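The cabinet by the back door

I have been meaning to write something about the grey cabinet since November, when it came into the house.

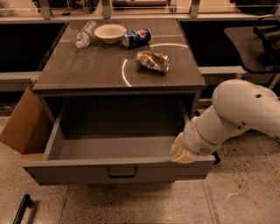 We had been putting up with a plastic crate by the back door for years. Everything that had no home went into it: batteries, string, the bicycle pump, post for people who used to live here. When the crate finally split I decided to replace it with proper furniture, something with a drawer deep enough to take the awkward things and a top I could use as a shelf.

The cabinet came from Briltov, the office clearance place on the trading estate. They had a line of them against the wall and I picked the one with the fewest marks. I paid 20 pounds for it and another 3 for a tin of touch-up paint, which I haven't opened. The label inside the back said Imance, and I have found nothing under that name except a page of spare keys.

I had looked at new ones first. Jommont do a cabinet of much the same size for 133 pounds, delivered flat. I went to see it on a Tuesday evening and the drawer wobbled when it was pulled right out. The Briltov one doesn't. It is a wide drawer and it opens all the way, so I can see to the back without getting down on my knees with a torch.

Getting it home was the hard part. It fitted in the car with the seats down and the boot tied with rope, and then it had to be walked across the terrazzo one corner at a time on a folded towel. The floor was laid by the people before us, who used a firm called Śliwiński, and it is the one thing in the house every visitor is polite about. It is speckled, so it hides crumbs very well and lost screws even better. I didn't want to be the one who scratched it.

As for what goes in the drawer, I have changed my mind several times. The first go was a straight transfer of everything from the crate, and within a week it was the crate again with a handle on the front. So I took the lot out and started from an empty drawer. I think that is the only way to do it. If you try to sort a drawer with things still in it you just move them from left to right.

The rule now is that the drawer is for things that leave the house and come back. Shopping bags, the umbrella, dog lead, bike lights. The batteries have gone to the kitchen and the string has gone to the shed. The post for former residents went back in the postbox, where it should have gone in the first place.

The top is a different matter. A flat surface at that height next to a door collects things, and ours collects drinks. People come in with a bottle or a can, put it down to take their shoes off, and walk away. By the end of a weekend there will be a water bottle lying on its side, a Pepsi, a can that has already been crushed and got no further, and usually a bowl as well. The bowl was my idea. It is a plain off-white one with a wide rim and was meant for keys, but the keys still end up in coat pockets.

I have thought about putting a recycling tub beside the cabinet. The trouble is that it would stand exactly where the crate stood, and I know what would go in it. For now I do a round before bed. Cans to the recycling, bottle rinsed and refilled if it is a decent one, bowl back where it was.

The top shows everything, by the way. It is dark grey with a bit of a shine, and under the ceiling light you can see each pass of the cloth. I have tried a damp cloth followed by a dry one, which is better, and washing-up liquid, which is worse. If I go with the grain the marks are less obvious. I'm not going to buy a special polish for a second-hand office cabinet.

One thing I would change is the handle. It is a dark U-shaped pull, easy to get hold of even with gloves on, but it sticks out far enough to catch a coat pocket, and it has caught mine twice. A flatter one would do, if I can find one to fit the same holes. I measured them and wrote the figure on an envelope, and the envelope has gone in the recycling.

I read somewhere that the average house has 4000 objects in it that nobody has used for a year. I can't say if that is true, but I got rid of two carrier bags' worth just from the crate. The cupboard under the stairs is next, probably after the weather improves, as most of it will have to come out on to the patio first.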